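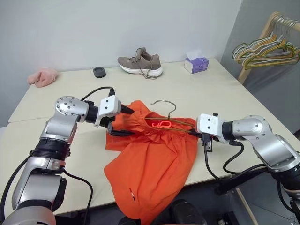

Home | Opinion | Local | Letters | Subscribe

Give me back my polling place

I voted in the council by-election last month and it took me 74 minutes. I'd like to say that was all spent weighing up the candidates, but most of it was spent on a bus.

For as long as I've lived in Trustutville you could vote at the primary school on the hill, and before that at the scout hall next door to it. You walked up, you said hello to the people from your street, you bought a sausage in bread and you walked home again. This time the council closed four of our seven polling places and put everybody through the leisure centre out on the Collado road. There's parking there, I'll give them that. Lots of lovely parking! If you don't drive, you catch the 172, and on a Saturday the 172 comes when it feels like it.

The council says it's about saving money, and that early voting has changed everyone's habits. Fair enough, up to a point. Plenty of my neighbours vote early and good on them. But the early voting centre was also at the leisure centre, open until five on weekdays, with one late night on the Thursday. So if you work in town and get home at six you had one evening to do it, and if that was the evening of your kid's swimming lesson, well, at least you were in the right building.

The seat was decided by 861 votes, which is a decent margin, and I'm not claiming the wrong person won. I voted for the woman who did. What bothers me is the turnout in my end of the ward, which dropped further than anywhere else, and the way the council's report puts that down to "voter fatigue". I read that line twice. My neighbour across the road is well into her seventies and has never missed a vote in her life, and she missed this one. She wasn't fatigued. She had a bad hip and no lift.

Somebody will say she could have had a postal vote. She could have, if she'd known in time. The letter telling us about the changes came in the same envelope as the bin calendar, on the back of a flyer about green waste, and I only spotted it when I went to stick the calendar on the fridge. I asked at the library how many people had come in to ask about it and the fellow on the desk just laughed.

I do understand that running an election costs money. Halls need hiring and staff need paying and training, and there's a shortage of people willing to sit behind a trestle table for 14 hours. Over in Flondasine they had the same squeeze and kept every one of their polling places by opening the smaller ones for half a day. It's a bit of a fiddle, and you have to remember whether you're a morning street or an afternoon street, but my sister lives there and she says people got used to it after one go. We could at least try it — the whole idea would fit on the back of a flyer.

And could we please have a proper meeting before the next lot of changes? The last "consultation" was an online survey that got around 70 replies, in a ward with a good many thousand people in it. I found it afterwards, three clicks deep on the council website, under Facilities. I'd have filled it in. I fill in everything, I even do the ones from the dentist.

The full council election is due next year and the list of polling places gets settled well before that, in April. If you're up our end, on Fisidik Street or anywhere off it, write to your councillor now. Mine wrote back within the week, to be fair to her, and said she'd "raise it". I've written again to ask when.

Contact us | Letters to the editor | Copyright, all rights reserved | Back to top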